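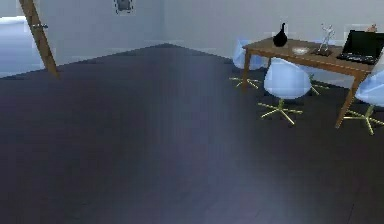

Department of Social Policy | Second Year Group Projects

Print this page | E-mail this page | 14 shares | 3 comments

Claiming the school clothing grant in Cultholm: project report

1. What the project was about

Families on a low income in Cultholm can ask the council for help with the cost of school clothes. The grant is paid once a year for each child. It has to be claimed every year, even when nothing in the household has changed, and the claim has to be made online unless the parent asks for a paper form.

Our group wanted to find out why some families who could have the grant do not get it. We looked at three stages: hearing about the grant, filling in the form, and sending in proof of income. We did not look at whether the amount is enough to buy a uniform. Several parents wanted to talk about that and we have put a short note on it in section 5.

2. How we did it

We used the figures published in the council's yearly grants paper. We also spoke to 18 parents at two places, the community centre in Forklow and the Van den Broek Hall near the bus station. The talks took between ten minutes and half an hour. Most were done by two of us together, with one asking and one writing. We did not record anything.

Before starting we filled in the department's ethics form. Parents were told they could stop at any point and that we had nothing to do with the council. One parent stopped because she had to collect a child, and we have left her answers out of the 18.

We also went through the online form ourselves up to the last page, without sending it. The form runs on a system called Saromitz, which the council uses for parking permits and garden waste as well.

3. What the figures say

In the last school year the council worked out that 1,137 children in Cultholm could have had the grant. Claims were started for 676 of them. The grant was paid for 494.

So there are two gaps. The first is between the children who could have had it and the ones for whom a claim was started. The second is between started and paid. We had expected nearly all the loss to be in the first gap and had written most of our questions with that in mind. The second gap was bigger than we thought, and after the first four talks we added questions about proof of income.

The paper does not say what happened to claims that were started and not paid. Some will have been turned down properly because the family's income was over the limit. Others were dropped part way. The council puts both under the heading "not completed", and we could not split them.

4. What parents told us

Hearing about it. Eleven of the 18 first heard of the grant from another parent. Four heard from a school office. The rest had seen it on a poster or could not remember. Two parents with older children had gone for years without claiming, and neither could get the earlier years paid.

The letter. Families who had the grant the year before are sent a letter in June. It is nearly 300 words long and the closing date is in the last paragraph. Three parents said they took it to mean the grant would be paid again without them doing anything. Having read it, we can see why. The opening line says "Your school clothing grant" and the word "claim" does not come up until the second paragraph.

The form. People who had used a computer at home found the form slow but possible. People using a phone had more trouble. Saromitz logs the user out after a short time, and the parts already filled in are not kept. One father had started three times. We tried it on our own phones and two of us were logged out while looking for a school in the list — the schools are in order of the code number and not by name.

Proof of income. This was where most complaints came. The form asks for a benefit award notice for all pages, saved as one file. Parents who get their award through an online account do not have a paper notice, and they had to take pictures of the screen. Some sent these as separate files and were asked to send them again. A parent who works changing hours had been asked for three months of payslips when she only had two from her new job. She gave up in August and bought the uniform on a catalogue account.

Asking for help. The Forklow centre has a help session in the morning, but parents who work early shifts said they could not get to it. Nobody we spoke to had asked for the paper form. Most did not know there was one.

5. Note on the amount

Parents with children starting secondary school said the grant covered the blazer and not much more. We did not check prices.

6. Problems with our work

Eighteen parents is a small number. We met all of them at places that give help or run activities, so we will have missed those who do not go to such places. All the talks were in English. We also ran late on the second round because of exams, and the Van den Broek Hall talks were done in one afternoon.

7. What we suggest

Put the closing date at the top of the letter, together with a sentence saying that parents have to claim again.

Let the form save as it goes, and list the schools by name.

Accept screen pictures of an award as separate files.

Record refused claims and dropped claims under two headings. Without this it is hard to tell next year whether any change has made a difference.

We sent a copy of this report to the council's grants team in November and have had a reply to say it was received.

Comments (3)

forklowmum2: The logging out thing is real. I did mine at the library in the end and it took two goes.

Reader, Cultholm: Does the grant cover sixth form? The report doesn't say.

Project group: It stops at the end of Year 11. We should have put that in section 1.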